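What I learned from the Cluneler stairwell

26/04/2019

I have put off writing this for a while. People who live in our town already know about the stairwell collapse at the Cluneler apartments last November, and people who don't live here mostly haven't heard of it. It was in the regional news for two days and then there was a bigger story somewhere else. I lived in the building across the courtyard from it, and I still do.

The short version is that the rear stairs of Block 5 came down between the third and second floors a little before six in the morning. The walls stayed up. The roof stayed up. What fell was the landing and the two flights attached to it, and everything ended up in a pile at the bottom of the shaft with the fire door jammed behind it. Four people were hurt. One of them was in the hospital until after New Year. No one died, and I know how close it was, because the paper carrier had gone down those stairs a few minutes earlier.

I heard it before I understood it. It was a long rumble and then a lot of small sounds, like gravel being poured. My first thought was the garbage truck. Then the dust came over the courtyard and I could smell it through the kitchen window, which I keep open a crack. I put on shoes and a coat over my pajamas and went down.

There were already people outside. A man from the second floor was going from door to door on the front side telling everyone to use the main stairs. The fire department took eleven minutes to get there. I know that from the report. At the time I would have said half an hour. They closed the gate on the street side and told us to move back to the parking lot, and we stood there until it got light. Somebody brought out blankets and somebody else brought out a dog that didn't belong to them.

The evacuation list had 202 names on it. That covered Block 5 and both neighboring blocks, including mine. The fire captain read the names out twice in the parking lot, and there were six people he could not account for. Five of them turned out to be away or at work. The sixth was Pascal Lenz, who lived on the third floor at the back and had slept through the whole thing. They brought him out over the front balcony on a ladder. He was polite about it and asked if he could go back for his glasses.

I have gotten to know Pascal since then. We were both put up in the same motel off the highway, the Amosano, for nineteen nights. It is not a bad place. The rooms face the truck stop and the heaters make a clicking noise, but the woman at the desk let people from the building use the laundry for free and kept the coffee going all night for the first week. I want to say thank you for that in public since I don't think anyone from the city did.

Pascal teaches evening classes at the technical college and he prepared most of them in the motel breakfast room that month, on a laptop with a cracked hinge. 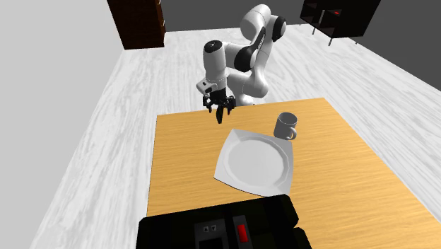 Robot arm and table, computer rendering.

I moved back into my apartment in the middle of December. Block 5 was closed until March. In between there was a lot of waiting for letters.

The report came out in February. It is long and I read all of it, some parts more than once. I am not an engineer, so take this as one resident's reading. The landing was held up on two steel supports set into the wall. Water had been getting in behind one of them for years, from a downspout that had come loose on the outside. The steel rusted, the wall around it softened, and at some point the support was doing very little. The other one carried the load until it didn't. There had been a small earthquake in October and a lot of us assumed that had something to do with it. The report says it found no evidence of that.

The part I keep going back to is the maintenance log. A tenant reported the loose downspout in the spring two years before. It was entered as work order 2074 and marked as done. The report says there is no invoice and no photo, and that the downspout was still loose on the morning of the collapse. The management company, Kaltetance, says the order was passed to a subcontractor that has since closed. That may be true. I have no way of knowing.

There was a public meeting in March in the school gym. Kaltetance sent two people and the city sent three. It went about how you would expect. A lot of the time went on parking, because the demolition containers are still taking up the spaces on the north side. When the questions got around to the stairs, we were told that all rear stairwells in the complex would be inspected by the end of the summer. I asked if that included downspouts. They wrote it down.

Since then I have been doing a few things differently, and a couple of neighbors asked me to write them up, so that is the rest of this post.

I keep a bag by the door. It has a flashlight, a phone charger, a copy of my lease, my prescriptions, a sweater and a pair of socks. In November I went out with my phone at nine percent and no wallet, and the first day at the motel was much harder than it needed to be.

I take a picture of anything I report. When I send in a repair request I save the confirmation, and I put a note in my calendar for four weeks later to go and look at whether it was fixed. I have done this five times so far. Three were fixed, one was half fixed and one I had to send in again.

I checked my renter's insurance. Mine paid for the motel after the first week, when the emergency money ran out, but only because I had added the extra housing coverage years ago and forgotten about it. Pascal's did not. If you rent, look for the words "loss of use" in your policy and see what the limit is. Some of the families in Block 5 found out theirs was good for three nights.

I know both ways out of my building now. I had lived here for eight years and had used the rear stairs maybe ten times, mostly to take down bottles. I walked both of them last week. The rear one has a new handrail and the light on the second floor is out. I reported the light.

There is also a phone tree for the three blocks, run through a free service called Entili. You put in your number and your apartment and it sends a text if one of the building contacts sets it off. We tested it at the start of April and most of the phones got the message within five minutes. If you live here and you are not on it, the sign-up sheet is next to the mailboxes in Block 3. You can also write to me and I will add you.

The new stairs in Block 5 are concrete poured in place, and the people who moved back say they are fine, a little steeper than the old ones. The rent went down for the months the block was closed and went back up in April. Pascal is on the third floor again. He got his glasses back in January in a plastic bag with a number on it, 322, and the bag had somebody else's keys in it too. If you lost a set with a green tag and a bike lock key, leave me a comment and I'll pass it along to him.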